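March, a little past 7 in the morning

I woke before the alarm again and lay there listening to the gutters drip, and then I thought, well, if I'm up I may as well be useful, so I made the coffee strong and sat down to write this before the day gets hold of me.

The big news is that the quilt top is finished! I set in the last corner square last night with my glasses sliding down my nose, and then I spread the whole thing over the bed and just stood and looked at it like a proud grandmother. It's far from perfect (there is a seam near the middle that wanders off on its own little vacation), but Mother's blue shirts are in it, and so is the green from the old kitchen curtains, and I believe she would have liked it very much.

Rory Mackay came by in the afternoon to return the cake tin and stayed for two cups of tea. We talked about his trip to Singapore and the long walk he took at MacRitchie, where a monkey apparently followed him for most of the trail with a very stern look on its face. He tells a story so slowly that the tea goes cold, but I wouldn't hurry him for the world.
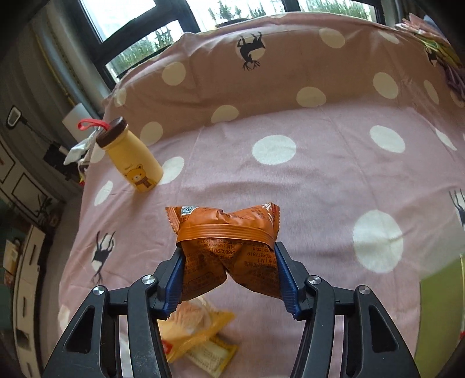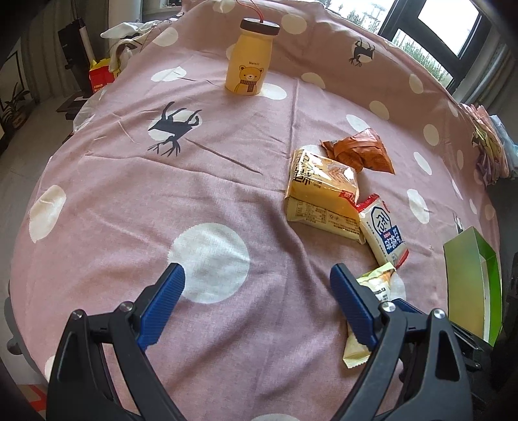
The pink tablecloth, a snack in its orange wrapper in the first and the little yellow bottle in the second.

After he left I tried to work out the batting. The nice wool kind is more than I want to spend, and the cotton will do, and I went back and forth over it for so long that I let the soup catch on the bottom of the pot. I scraped off what I could and ate the rest with a lot of pepper — it was fine, more or less.

I still have to decide on the backing. There's a plain gray I keep going back to, and a stripe that might be too busy once it's quilted. Maybe I'll lay them both out on the floor tonight and sleep on it.

The sun is coming in now over the sink, and the cat next door is on our fence again, washing one foot. I need to call my sister before 8, and find the good scissors, and take the library books back.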